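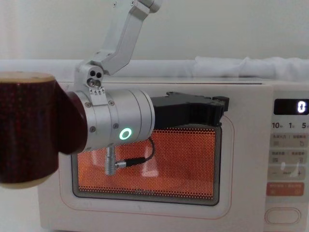
Clostine arm at the microwave, gripper up against the top of the door window.

Home
Kit
Service
About us
Contact

About Clustico

We make one thing. It's called Clostine, it's a table-top robot arm kit for kitchen and break room chores, and we sell it, rent it and fix it. Small shop in Stockdale. Second bench up in Pistport, mostly repairs.

Started by Ruth Oakley and Tomoyo Yagi. Ruth did service calls on vending machines for years, Tomoyo wrote motion software for packing lines. They met over a jammed sandwich machine. Long story, ask Ruth.

What you get

The arm, the wrist, the black gripper with ribbed jaws, a power supply, a clamp plate and the cables. A tablet to teach it on. No fence needed for the speeds we ship it at, but read the safety sheet first, please, all of it. The wrist has a ring light and green means ready. If it's any other color check the card inside the lid of the case.

Two people can carry it in from a van. Set up takes a morning if your counter is level. If it isn't, longer.

What it does

Doors, mostly. Sounds dull. Doors are where most of our time goes. Microwave doors, fridge doors, dishwasher doors, the little flap on a toaster oven. All of them open different and half of them stick. A microwave with a release button wants a push down low and then a light touch on the door, and the arm has to know when to stop pushing. Ruth keeps a shelf of used microwaves for this, various makes, panels in English, Chinese, German, whatever turns up. We'd rather teach on an old one with worn buttons than on a new one.

After doors it's cups, bowls, lids and trays. It'll pick up a lidded bowl, put it in, shut the door and press start. Will it cook you dinner? No. It'll warm one up.

What it doesn't do

Knives. Open flames. Anything with a person's hand in the way. Hot oil, don't ask. We also don't do glass jugs anymore, Tomoyo has the scar and the invoice.

Who buys it

Care homes, a few college labs, two office cafeterias, people at home who can't lift or reach well. The home customers are the ones we learn most from. They phone. They tell us the gripper squeaks at 20 past six every morning and can we please do somthing. (We did. It was the jaw pads. New pads ship with every kit since June, older kits just write to us and we'll mail a set.)

Teaching and support

Every kit comes with 22 ready-made routines. You pick one, show the arm where your stuff is, run it slow a few times, then let it go at normal speed. If your microwave isn't on the list send us a picture of the front and one of the side and we'll try to match it. If we can't, Tomoyo builds a new routine, no charge for the first one.

Phone is answered at Stockdale from 8 am to 4 pm. After that it's the machine, leave your kit number and speak slowly. Email gets read in the evening too, usually by Ruth, so expect short replys.

Rental

Month to month. 400 dollars deposit, back when the arm comes back in one piece. Shipping is on us one way. Keep the case and the foam! We can't stress the foam enough.

Renters get the same phone line and same routines as everybody else. If you buy later, what you paid in rent comes off the price.

Visiting

Stockdale is open to visitors, call first, parking is round the back next to the tire place. Bring your own lunch container if you want to see the arm deal with it, that's the best test anyway. Pistport is repairs only, no demo, ring the side bell.

Jobs

Looking for one bench tech at Pistport, part time to start. Soldering, cable work, patience with screws. Write to Ruth. No long cover letters please, tell us what you've fixed lately.

Kit list and prices
Spare parts
Safety sheet
Contact Stockdale
Contact Pistport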